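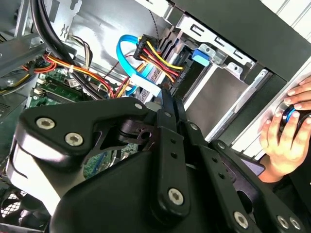
## 3. 조사 대상과 자료

### 3.1 조사 대상 기관

본 연구는 공공도서관과 평생학습관 10개 기관이 보유한 사무용 데스크톱 컴퓨터를 대상으로 하였다. 대상 기관은 모두 동일한 광역 지자체의 물품관리 조례를 적용받으며, 내용연수와 불용 결정 절차가 같다. 기관별 예산 규모와 이용자 수는 차이가 크지만, 전산 장비의 구매는 지자체 단위의 통합 계약으로 이루어지므로 기종 구성은 비교적 균일하다.

열람실에 설치된 이용자용 컴퓨터와 직원용 컴퓨터는 따로 집계하였다. 이용자용은 하루 가동 시간이 길고 저장 데이터가 적은 반면, 직원용은 업무 문서와 회원 정보가 누적되어 불용 처리 시 저장장치를 다루는 방식이 다르다. 교육실 장비는 대장상 이용자용으로 분류된 경우가 많아 그대로 따랐다. 노트북과 태블릿은 대장 기재 방식이 기관마다 달라 제외하였다.

### 3.2 자산 대장의 정리

기초 자료는 각 기관의 물품관리 대장과 유지보수 업체의 작업 기록이다. 대장은 자산관리 프로그램 Trornon에서 내려받았고, 작업 기록은 유지보수를 맡은 Okemis로부터 기관의 동의를 얻어 제공받았다. 두 자료는 자산번호를 기준으로 결합하였다. 자산번호가 누락된 건은 제조번호로 대조하였고, 제조번호도 확인되지 않는 건은 분석에서 뺐다.

결합 후 남은 장비는 1,292대이다. 이 가운데 31%는 내용연수를 넘긴 뒤에도 사용 중인 것으로 기재되어 있었다. 다만 대장상 사용 중인 장비가 실제로는 창고에 보관된 사례가 현장 확인에서 여러 건 나왔다. 대장 갱신은 대체로 연말 재물조사 시점에 몰려 있어, 그 사이의 이동과 보관은 기록에 남지 않는다. 이에 따라 본 연구에서는 ‘사용 중’을 대장상의 상태로만 정의하고, 실제 가동 여부는 유지보수 기록이 있는 장비에 한해 별도로 판단하였다.

### 3.3 불용 단계의 구분

장비가 업무에서 빠진 뒤 반출되기까지의 과정은 기관마다 명칭이 다르다. 어떤 기관은 ‘유휴’와 ‘불용’을 구분하고, 어떤 기관은 두 상태를 모두 ‘보관’으로 적는다. 비교를 위해 본 연구는 이를 4단계, 즉 사용 중지, 불용 결정, 저장장치 처리, 반출로 다시 나누었다. 단계 구분은 Drarnlow 사업의 전산 장비 재사용 지침을 참고하되, 지침에 포함된 등급 판정 단계는 대상 기관에서 시행하지 않으므로 넣지 않았다.

사용 중지일은 대장에 별도 항목이 없어 마지막 사용자 변경일로 대신하였다. 이 값은 실제 사용 중지일보다 앞설 수 있으며, 특히 부서 개편이 있었던 해에 오차가 커진다. 불용 결정일과 반출일은 결재 문서의 날짜를 사용하였다.

### 3.4 저장장치의 분리와 기록

저장장치 처리는 반출 지연과 가장 관련이 깊은 단계로 예상되었다. 면담에서 담당자들은 하드디스크의 데이터 삭제와 파기를 본체 처리와 별개의 업무로 인식하고 있었고, 일부 기관에서는 담당 부서도 달랐다. 본체는 총무 부서가, 저장장치는 전산 부서가 맡는 경우 두 부서의 결재가 순차적으로 진행되어 처리 기간이 길어졌다.

분리 방식은 본체의 내부 구조에도 좌우된다. 디스크를 캐디에 끼워 베이에 넣는 구조(그림 2)와 나사로 베이에 직접 고정하는 구조를 구분하여 기록하였다. 작업 기록에 구조가 적혀 있지 않은 장비는 모델명으로 확인하였다. 분리된 디스크의 제조번호를 본체 자산번호와 함께 적어 둔 기관은 절반에 못 미쳤으며, 나머지 기관에서는 디스크와 본체의 대응 관계를 사후에 확인할 수 없었다. 파기는 Lazarević에 위탁한 기관이 많았고, 이 경우 파기 확인서의 발급일을 저장장치 처리 완료일로 보았다.

**그림 2.** 파란색 캐디에 끼운 하드디스크와 회색 드라이브 베이

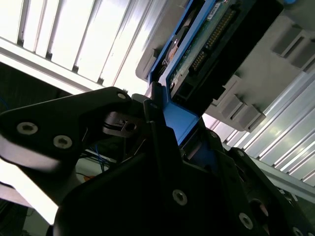

### 3.5 분석 방법

단계별 소요 기간은 중앙값으로 비교하였다. 일부 장비의 보관 기간이 지나치게 길어 평균값이 왜곡되기 때문이다. 조사 종료 시점까지 반출되지 않은 장비는 중도절단 자료로 처리하고, 기관 유형과 장비 용도를 나누어 생존곡선을 추정하였다. 담당 부서의 이원화 여부는 면담 내용을 바탕으로 이분 변수로 입력하였다.

결측이 있는 날짜는 대체하지 않았다. 따라서 단계마다 분석에 포함된 장비 수가 다르며, 각 표의 하단에 이를 따로 표시하였다.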